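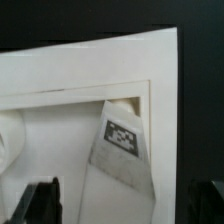
Search this site
Search
Menu

How to mark out a rounders pitch on a bumpy field (and get it right first time)

28 October 2026

Every May I get the same message from somebody at another club, and it always goes something like "we've got the field, we've got the posts, how on earth do you do the lines?" So I've finally sat down to write it all out. I've been marking pitches for Skitdale Rounders for longer than I care to admit, mostly on a field with a slope at one end and rabbit holes at the other, and I've made every mistake going. You may as well have the benefit!

A quick word before we start. Leagues and schools don't all use the same measurements, and they do get tweaked. Get hold of the current rules for whatever competition you're playing in and write the distances on a bit of card in big letters. The sizes I use below are the usual adult ones, in metres, and if yours are different then the method works just the same.

What you'll need

Two long tape measures (30 metres is plenty)
A ball of string that doesn't stretch
A dozen or so tent pegs, bright ones if you can get them
A mallet
A line marker and enough paint
Your card with the measurements
One other person

You can do it alone with a tape pegged at one end, and I have, but it takes twice as long and you'll be cross by the end of it. My usual other person is Samira Twal, who plays deep field for us and has much better eyes than me.

On the string – please don't use garden twine. It gives when you pull it, and it gives more when it's damp. I bought a roll of Bralar builder's line years ago and I'm still using it.

Step 1: Walk the field

Leave the tapes in the bag and walk up and down a bit. You're looking for dips, stones, holes, anything that would turn an ankle, and you're deciding which way the pitch will face. I like the batter to have the sun behind them or off to the side for evening matches. The bowler will grumble whatever you do.

Try to keep the running track on the flattest part. The outfield can be as lumpy as it likes, fielders cope, but someone going flat out between second and third post isn't looking at the floor.

Leave a decent gap behind the backstop as well. When we played away at Mesatdale the pitch had been squeezed right up against the hedge, and we spent half the match on our hands and knees hunting for the ball in brambles.

Step 2: Put in the batting square

Everything gets measured from here, so take your time over it. The batting square is 2 metres by 2 metres. Peg the front line first, the one nearest the bowler, because it sets the direction of the whole pitch.

Now for getting it properly square, which is where most people go wrong. Measure the other three sides at 2 metres and you can still end up with a lovely diamond. So check the diagonals. On a 2 metre square both of them should come out at 2.83 metres. If one's longer than the other, nudge the back two pegs sideways until they match, then check the sides again. You'll probably go round it a couple of times.

Step 3: Find the bowling square

The front line of the bowling square sits 7.5 metres from the front line of the batting square. That square is 2.5 metres each way, and the diagonals should be 3.54 metres.

To keep it dead in line, find the middle of your batting square (cross two strings corner to corner) and run a long string from there, through the middle of the front line and straight out across the field. I leave this string down until the very end. It's the spine of the pitch, and you'll use it for second post too.

Step 4: The posts

Right, the fun bit. First post, second post and third post sit on the corners of a 12 metre square, with the batting square at the remaining corner. I put a peg in the middle of the front line of the batting square and measure the lot from there.

For second post, go straight out along your centre string. The diagonal of a 12 metre square is 16.97 metres, so just under 17. Peg it.

For first post you want both tapes. Hold one at the batting peg and the other at the second post peg, walk them out to the right, and where both tapes read 12 metres, that's first post. Do exactly the same on the left for third. It feels like a magic trick the first time it works.

Fourth post is the odd one out. It stands 8.5 metres from third post, on the line from third post back towards the batting peg. People forget about it constantly. I once watched Wanda Crenshaw – who umpired county matches for years and has forgotten more about rounders than I'll ever know – stand with her hands on her hips looking at a beautifully painted pitch of mine with no fourth post on it. She didn't say a word, she just held out the mallet.
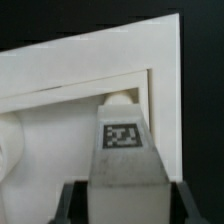 Before any paint comes out, measure from first post across to third. It should be the same 16.97 metres as your centre line. If you're a few centimetres out on rough ground, don't lose sleep. If you're half a metre out, something has slipped, and it's nearly always a tape that's been read from the wrong end of the hook.

Step 5: Painting the lines

Lay string tight between the pegs and follow it with the marker. Some tips, all learned the hard way:

Mow first, then leave it a bit so the clippings aren't sitting on top. Paint on loose grass blows away.

Walk at a normal pace. If you creep, the line goes fat and wobbly.

Look a couple of metres ahead of you and not down at the wheel.

Do the squares first while you're fresh, and the backward area line last.

Keep the paint to one side of the string the whole way round. Decide which side before you set off! I do the inside and always have.

I use an old Fuentealba wheel marker that the club bought second-hand for 160 pounds, which seemed a fortune to us, and it's outlasted three sheds. Spray cans are fine if you're only doing a pitch once or twice a season. Wash the wheel marker straight afterwards with plenty of water, nozzle and all. Dried paint in the nozzle is miserable and I've had to go at it with a hatpin.

Whatever paint you buy, make sure it's meant for grass. A club near us once used something from the back of a garage and had a bald brown pitch until the following spring.

Step 6: The backward area line

This is the line that tells you whether a hit has gone backward, and it causes more arguments than the rest of the pitch put together. It runs from the front right corner of the batting square out towards first post, and then carries on beyond that into the field. On the other side it goes from the front left corner straight out, parallel with the back of the pitch. Rule books draw this slightly differently, so do have yours open for this bit.

Make it nice and long. A short line is no help to an umpire when the ball's landed well past the end of it.

Step 7: Leave yourself some markers

When you've finished, don't just pull everything up and go home. Push a short plastic ground marker flush into the turf at the middle of the batting front line and at each post. Next time you can skip most of the measuring and be done in well under 60 minutes. Check with whoever looks after the field first, and be sure they're properly flush, as mower blades are expensive and people get very shirty about it.

I also draw a little sketch with distances to two fixed things, in our case the corner of the pavilion and the big gatepost. If the markers vanish over the winter I can find the spot again from those.

A few questions I get asked

Does a slope matter? A gentle one, no. Hold the tape level and pull it tight so it doesn't follow the ground. I prefer batting uphill, as it saves a lot of chasing.

Can I use cones instead of paint? For a practice, yes, and we do. For a match I'd want proper squares, especially for no-balls.

How long does the paint last? In a dry spell we get almost a fortnight. In a wet May with the grass growing like mad, I'm out there every week going over it.

What about the little ones? Shrink the post distances to whatever your junior rules say and swap the diagonal to match. Multiply the side by 1.414 and you've got it.

If you get stuck, leave me a comment with your measurements and I'll have a look. I'm doing our winter kit list next, so tell me if you've found post bases that don't fall over in the wind.

Share this
14 shares
6 comments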